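Last revised 8th August by Rhodri Maddocks. Covers the Prendura bench kit as delivered, and the short grocery packing set recorded with it.

# Prendura bench kit: notes and data card

## What the kit is

Prendura is a two-arm tabletop kit sold by Grorum. It comes as a pair of arms on a shared rail, with a gripper on each, a head camera and two wrist cameras. We bought ours to see whether it could be used to try out packing jobs before anyone commits to a larger cell. This folder holds our setup notes, the recordings we made, and the things we would want to know before ordering a second one.

We paid the list price and Grorum has not seen this file.

## Setting up

The kit arrives in two cartons. Allow a morning. The printed guide is fine up to the point where the cables are routed, and after that you are better off with the PDF on the supplier's site.

- Fix the rail before you attach either arm.
- Leave slack in the cable at the elbow. Ours was too tight the first time and pulled at full reach.
- Run the zeroing routine with the grippers clear of the table.
- Restart the control box after changing a camera cable. It will not find the camera otherwise.

The software is called Tarnent and installs from one package. It needs a wired connection to the control box. We tried it over wireless and got dropped frames.

## The packing set

The job is grocery packing into an open black container on a wooden table. The items are ordinary shop goods: a Pringles can, a metal food can and snacks in bags or packets. There are 29 episodes, each up to 90 seconds long, driven by one of two operators using the leader arms.

Each episode has three video streams and a joint log. File names start with the episode number, then the camera.

| Field | Meaning |
|---|---|
| `head` | view from above the table |
| `wrist_l`, `wrist_r` | views from the grippers |
| `joints` | positions for both arms |
| `grip` | gripper opening, 0 closed to 1 open |
| `operator` | `a` or `b` |
| `note` | free text, often blank |

Stills from the head and wrist cameras:

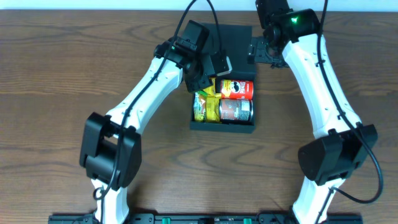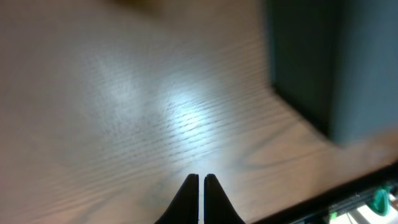
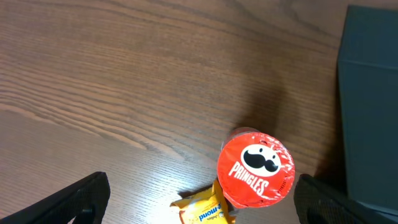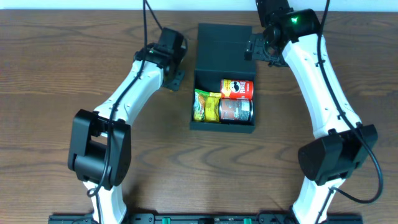 Video is stored at the rate the cameras give it, and the joint log is faster, so you will need to line them up by timestamp. The loader script does this by picking the nearest joint reading for each video frame. If you would sooner interpolate, set `align: linear` in the config file.

We did not trim the episodes. Most have a second or two at the start where the arms are still, and a few have a longer wait at the end while the operator reached for the pedal. Trim these if you are training on the set.

## Known problems

- Episodes 8 and 17 have a gap in the left wrist video. The joint log is complete for both.
- The wrist cameras blur when the arm moves quickly. There is a shutter setting in Tarnent, but lowering it made the picture too dark for us.
- Glare from the overhead light shows on the table in some of the wrist video. We did not correct for it.
- The `grip` value drifts by a small amount over a long session. Zero it again after lunch.
- Operator `b` is left-handed and tends to start with the left arm. Check the split before you read anything into which arm goes first.

## How it compares

The only other kit we have had on the bench is the McKinnon, on loan last November. The McKinnon arms were stiffer and the software was a good deal worse. Prendura is easier to teach someone to drive, and spare finger plates come in the box, where McKinnon charges for them. For light items on a table I would take the Prendura. For anything heavy I would ask for the McKinnon back.

Support from Grorum has been mixed. A question about the zeroing routine was answered the same day. A question about the shutter setting is still open.

## Using the files

Internal use is fine without asking. If you want to pass the set outside the company, speak to me first, as the packaging in the videos carries brand names. Please don't edit the files in `raw/`. Put anything you make from them in `derived/` with a line in the log saying what you did.

## To do

- Upload the calibration files for the wrist cameras
- Fill in the blank `note` fields where the operators remember
- Add a checksum list
- Chase Grorum about the shutter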